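Equipment Support Desk — Ticket Record
Request to replace gripper fingers and revise the purchase plan, Bench 3
Posted 29 May 2022 by Bianca Bratu, Equipment Planning

Status: Open, awaiting budget approval
Requester: Liviu Dinu, Manipulation Laboratory, Nurncombe
Assigned to: Bianca Bratu

Summary of request

The requester reports that the rod finger on the Bench 3 arm does not return to the same height above the work surface after a long session. The difference was first noted in November and has since been logged on 4 separate occasions. The requester asks whether the laboratory should buy replacement fingers, replace the complete gripper mount, or bring forward the new gripper that is planned for the next budget year.

Entry 1 — Liviu Dinu
The height drift appears after approximate positioning moves as well as slow ones. Restarting the controller clears it for a short time. The finger was removed, cleaned and refitted according to the Voicu maintenance sheet. No change. A spare finger was borrowed from Bench 1 and the drift was still present, smaller than before.

Entry 2 — Bianca Bratu
Please confirm whether the test board is fixed to the table or only resting on it. If the board can shift or rock, the drift may not be in the arm at all, and the desk cannot support a purchase on that basis. Please also state which test pieces are used, as the shape set is charged to a separate line.

Entry 3 — Liviu Dinu
The wooden board is the standard one and its front screws were tightened before the last series. The pieces are the ordinary shape-sorter blocks already on the inventory. They were bought from the consumables line and no replacement is requested. 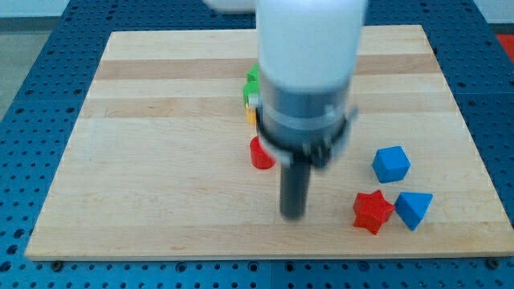 Bench 3, finger moving close to the board surface, shape set in place.

Entry 4 — Bianca Bratu
Thank you. The board is accepted as a fixed reference for the purpose of this ticket. The desk has asked Iulian Nedelcu to check the collar and the gripper mount before any order is placed.

Entry 5 — Iulian Nedelcu
Inspection carried out with the arm powered down. The collar is sound. There is slight play in the gripper mount, which would explain why a different finger reduced the fault without removing it. Replacement fingers alone are not recommended. The mount can be tightened once more, but it should be treated as near the end of its service life.

Entry 6 — Bianca Bratu
Three options have been entered in the plan:

Option A. Two spare fingers at 100 each. Lowest cost, does not address the mount.
Option B. New gripper mount from Zostby, quoted at 2,000 including fitting. Delivery in 3 weeks.
Option C. Early purchase of the Suvska gripper. This would require moving funds from the Bench 1 upgrade, and the adapter is not included in the quotation.

The desk recommends Option B. The requester is asked to obtain written confirmation from Zostby that the mount will accept the existing fingers — the quotation does not say so. Until the order is approved, height should be checked at the start and end of each session and recorded in this ticket.

Comments (3)

Rocío Beltrán: Bench 1 would like its spare finger returned before the next series, please. We have no objection to Option B. Option C would delay our upgrade and we would need to discuss it first.

Ecaterina Pascu: The adapter for the Suvska gripper was quoted separately last year. I will forward the old quotation to the desk, although the price may no longer hold.

Liviu Dinu: Finger will be returned to Bench 1. Confirmation requested from Zostby, no reply yet.

Contact the Equipment Support Desk | © 2022 Nurncombe Equipment Planning | Back to top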